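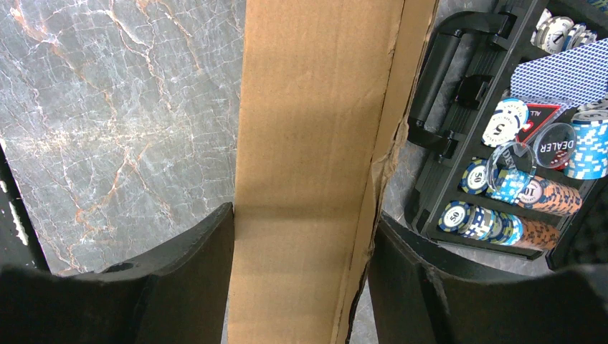
Lista: manutencao-celulas
Assunto: Re: Afinação da célula de dois braços (cartão) - o que funcionou

Olá a todos,

Respondo por cima e deixo a mensagem original no fim, para quem entrou na lista entretanto. Desculpem a demora, mas queria responder já com a célula Kelness afinada e a trabalhar, e está! Deu-me um gozo enorme voltar a mexer nela.

Começando pelo que estava mal. O braço direito pegava no cartão sempre um bocadinho enviesado, e quanto mais comprida a peça, pior. Andámos às voltas com a calibração da câmara do pulso e não era nada disso: era um dos dedos da pinça, que tinha ganho folga no encaixe. Com peças rígidas mal se notava, porque o objecto endireita tudo quando a pinça fecha. O cartão canelado perdoa muito menos - cede, esmaga nas arestas, e se houver um bordo rasgado o dedo assenta onde calha.

O procedimento que usamos agora, por esta ordem:

1. Braços na posição de repouso e alimentação dos motores cortada.
2. Verificar à mão a folga de cada dedo, aberto e fechado. Se mexer, desmontar e limpar o encaixe antes de reapertar (o pó de cartão entra ali de uma maneira incrível).
3. Fechar a pinça em vazio e confirmar que as pontas se encontram. As nossas são estreitas e um desvio pequeno já se vê bem.
4. Só depois disto recalibrar a câmara do pulso, primeiro um braço e depois o outro.
5. Correr uma sequência curta com cartão já usado, nunca com cartão novo. O novo passa em tudo e não ensina nada.

A sequência toda leva 20 minutos quando não há surpresas. Quem a faz pela primeira vez que reserve a manhã e aproveite para conhecer a máquina.

Quanto à força de fecho, baixámos o limite e passámos a fechar em dois tempos: encostar, esperar que a leitura estabilize, apertar. Foi a alteração que mais me entusiasmou, porque são duas linhas no programa e o cartão deixou de vincar no sítio onde os dedos tocam. Para as outras peças (cubos, blocos, malas de plástico) mantivemos o perfil antigo, que estava óptimo.

Outra coisa que vale a pena contar é a cablagem. O cabo roxo de cada braço faz um arco por cima do pulso e acompanha o antebraço até ao cotovelo, e o comprimento desse arco tem muito mais importância do que eu pensava. Curto demais, puxa o pulso nas rotações grandes. Comprido demais, vai prender-se às abas das caixas abertas quando o braço entra lá dentro. Acabámos por marcar o ponto de fixação com um pedaço de fita, e cada vez que se desmonta alguma coisa volta tudo ao mesmo sítio. Recomendo vivamente! 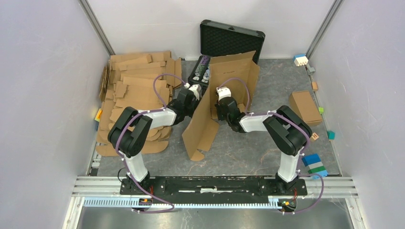
De quanto em quanto tempo se limpa a cremalheira que passa por baixo da viga da frente?

A cada 300 ciclos, com pincel seco e aspirador, e sempre que se esteve a trabalhar com cartão rasgado. Não pomos massa: o pó agarra-se e faz uma pasta que depois custa imenso a tirar dos dentes.

Já que se está ali em baixo, convém olhar também para os fios vermelhos junto de cada base e passar a mão pelos apertos. Encontrei dois parafusos meio soltos do lado esquerdo, e juro que a vibração que andávamos a culpar no controlador desapareceu quando os apertei.

Sobre as peças: os dedos de reserva vieram da Umico e serviram à primeira. Os da Havlíček ainda não experimentei nesta célula, se alguém os tiver montado gostava mesmo de saber como se portam com materiais moles.

Deixo o ficheiro com os dois perfis de força na pasta partilhada da lista. Os valores são para a nossa montagem, portanto comecem por baixo e vão subindo.

Um abraço,
equipa da célula Kelness, Sodance

----- Mensagem original -----
Assunto: Afinação da célula de dois braços (cartão)

Boa tarde,

Temos uma célula parecida com a vossa, dois braços frente a frente numa bancada fechada por paredes brancas, e desde junho que lutamos com o cartão. As caixas inteiras correm bem. O problema são as tiras compridas e as abas: a pinça agarra, mas a peça roda durante a subida e chega torta ao destino. Em oito tentativas seguidas, com a mesma tira, tivemos oito inclinações diferentes.

Já refizemos a calibração das câmaras e mudámos a iluminação, sem grande diferença. Como é que vocês fazem a afinação, e por onde começam? E usam a mesma força para tudo ou têm um perfil só para o cartão?

Qualquer pista ajuda, mesmo que seja só a ordem por que verificam as coisas.

Obrigado desde já e bom trabalho.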